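Cikico Lagman 3 review: a small graphics box with large opinions

Posted 6 December 2024

The Lagman 3 is a caption and scoreboard generator the size of a hardback novel, and it makes slightly less noise than someone reading one. Cikico sells it to stations that want live lower thirds without hiring a person whose whole job is lower thirds. At $570 it costs less than the chair our graphics operator sits in, so I bought one in November and put it to work on the local programming we do out of Illcombe.

Setup took 30 minutes, most of it spent looking for the network page, which lives under "Appearance." Once you're in, things improve. Templates load quickly, the preview matches the output, and text fields accept accented characters without turning them into little boxes. Kalevi Ahonen, who directs our Friday show and has seen his guests' names mangled by every generator we've owned, said "fine" and went back to his coffee. I've framed that in my mind.

The key and fill outputs are clean. I ran them through our Miltitz switcher for nearly 10 hours over two weekends and saw no dropped frames and only one freeze, which happened when I unplugged the wrong cable. I'm told this doesn't count.

Now for the grumbling. The clock widget can count up or count down, but changing your mind means deleting it and starting over, a fun exercise in the second half of a hockey doubleheader. The fan sits on the same side as the outputs, so your cables get a nice warm bath. And the remote app logs you out every time your phone screen goes dark. Marites Evangelista ran an election special from it by tapping the glass every few seconds, like someone checking on a goldfish.

The 3D background mode is the part Cikico is proudest of, and it's the part I'd use least. Big flat shapes and slow moves look good. Thin detail in motion is where it struggles, with edges that crawl as soon as the virtual camera drifts. If your set leans toward a kitchen, think about what that means: a gray stovetop grate seen at a steep tilt is all straight bars and X-shaped diagonals, and every one of them is a chance to shimmer. A round, dull metal saucepan is a much easier customer. I'd buy the Lagman again for captions and scores, and leave the cookware to a bigger machine.

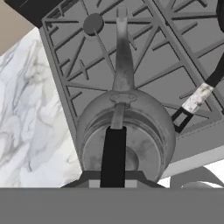
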